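Sorting small household bits into colour-coded trays

Posted Mon 6 July by Vasanthi Thampi

I am ridiculously fond of this one! It began with the cupboard under my sink, which had swallowed so many half-used packets that I bought toothpicks again every few months (I still don't know how). A few trays in different colours, one short session at the table, and suddenly you can put your hand on everything. You don't need to buy anything clever and you don't need to label a thing.

Yellow for the rolls of black bags, red for the toothpicks, and a wide pale tray at the end of the row for whatever is being sorted:
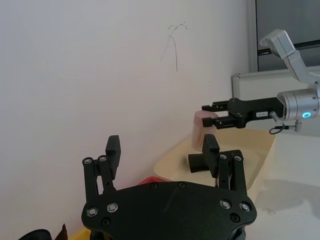
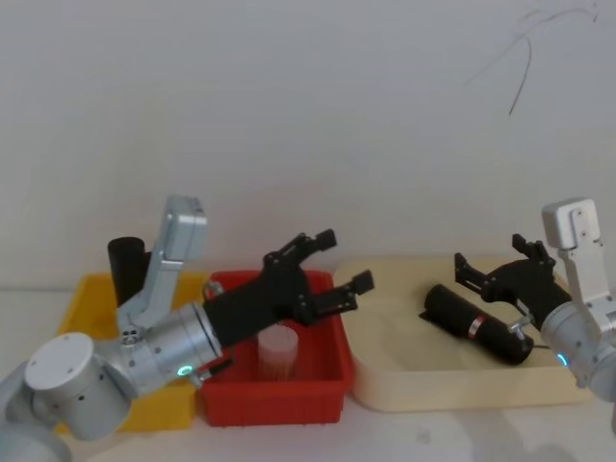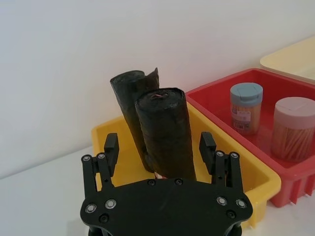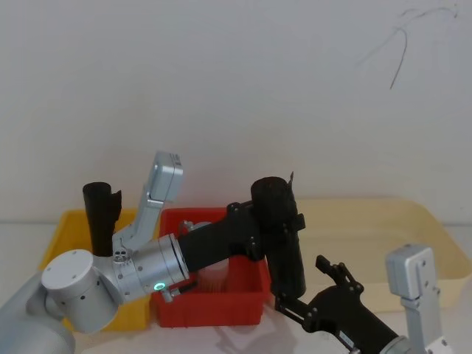

What you'll need

Two small plastic trays or bins in colours you can tell apart at a glance
One larger, shallower tray in a plain colour
A clear stretch of table against a wall
A damp cloth
A bag for rubbish

My small ones came from the Fokberg range and I've had them for years, but old food tubs or the drawer inserts from a broken fridge work just as well. Low sides are best. Anything deep turns into a second cupboard, and you'll be rummaging again by August.

Step 1. Line up the trays

Put them in a row with the short ends towards you, small ones first and the big one last. Leave them touching or nearly touching. I used to spread mine all over the table and spent half the time walking round it.

Step 2. Tip everything into the big tray

Yes, everything! Bin bags, toothpicks, string, the candle ends, that strange packet of hooks. Wipe the cupboard shelf while it's bare, and give the small trays a quick wipe too if they've been in the shed.

Step 3. Give each colour one job

Choose now and stick to it. Mine go like this:

Yellow: bags on a roll
Red: toothpicks and their pots

You can add more colours later (I have a blue one upstairs for batteries and I love it), but two is plenty for a first go. My neighbour Thirumalai Kandasamy started with seven and gave up before lunch.

Step 4. Move things across, one at a time

Pick up a single item, put it in its tray, go back for the next. It sounds slow and it's lovely, a bit like doing a jigsaw. Stand rolls on end so you can see how many you've got and lift one out without dragging the others along. If the loose end of a roll keeps unwinding, tuck it down into the middle.

Toothpick pots should stand up as well. Check the lid is properly shut before you lift one. I once dropped a catering tub of 2,000 on the kitchen floor and was finding them behind the cooker for weeks.

See-through pots are a treat here, as you can tell how full they are without opening them. If you have two half-empty pots of the same sort, join them up and keep the spare for pins or seeds.

Step 5. Deal with the leftovers

Whatever is still in the big tray has no colour yet. Go through it quickly:

Rubbish goes straight in the bag
Things from another room go back there today
Anything you use weekly has earned a tray of its own

Step 6. Put the trays away

Slide the small trays in at the front of the shelf, with the one you reach for most on the side nearest your hand. The big tray can live upright down the side of the cupboard until next time.

A few extra tips

Square trays waste less shelf than round ones.
If somebody at home mixes up red and green, go for yellow and dark blue.
A folded tea towel under a tray stops it skidding on a shiny shelf.
Do a quick top-up sort whenever you bring home a new roll of bags. Mine takes less time than boiling the kettle.

Next I'm having a go at the cutlery drawer, so do send me your tray colours if you try this, I'd love to hear them!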